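Garment Care and Presentation, Unit 3: Folding Knit Tops

Handout for the Saturday group at the Gremetti building. Bring it with you, along with one plain T-shirt from home.

This unit covers the short-sleeved T-shirt. Shirts with collars and buttons come in the next unit. The method is the one used in the Skirent stockroom course, with one change: we lay the shirt sideways in front of us, hem to the left and neck to the right.

1. Laying out

Use a clear table, wide enough that no part of the shirt hangs over. Wipe it first. Put the shirt down front side down and find the four reference points: both shoulder seams and both ends of the hem. Hold the hem at one corner and smooth toward the neck with a flat hand. 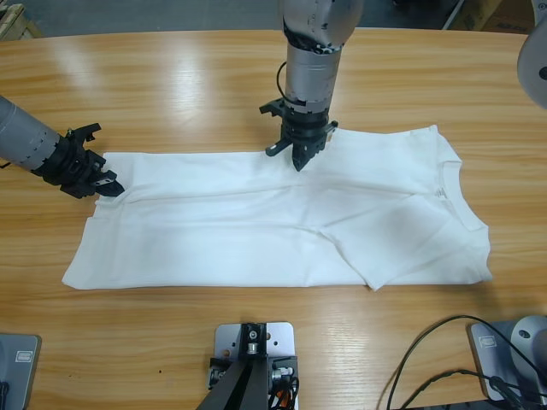
Do not pull on the neck ribbing. Cotton jersey stretches more across the body than along it, and a shirt that has been tugged at the collar will not fold square. If a sleeve is caught under the body, lift that side and lay it down again.

2. Reading creases

There are two kinds to tell apart. A soft crease moves when you press it with your palm and can be smoothed out on the table. A set crease stays where it is and needs steam. Diagonal creases usually mean the top layer has shifted over the bottom one – check the hem, where the two edges should meet.

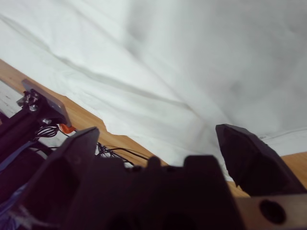 When the edges do not meet, go back to the hem corners and start again. Smoothing harder from the middle only moves the problem to the other side.

3. The fold

Fold the far side in to the center line, then turn the sleeve back on itself so that it lies flat. Repeat with the near side. Bring the hem up to the middle, then once more to the neck. A sleeve left twisted inside the fold makes a ridge you can feel through the finished piece.

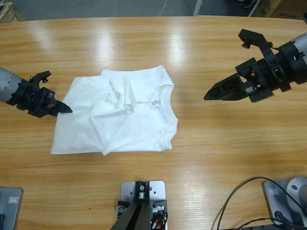
Check the neck last. The ribbing should lie flat, with the care label inside. Turn the piece over and set it on the stack with the neck facing the same way as the others.

4. Practice

Fold your shirt 55 times before the next meeting and keep the last one folded. Lacson, chapter 3, has the diagrams. The Pledar folding board is not needed for this unit – we will use it for sweaters.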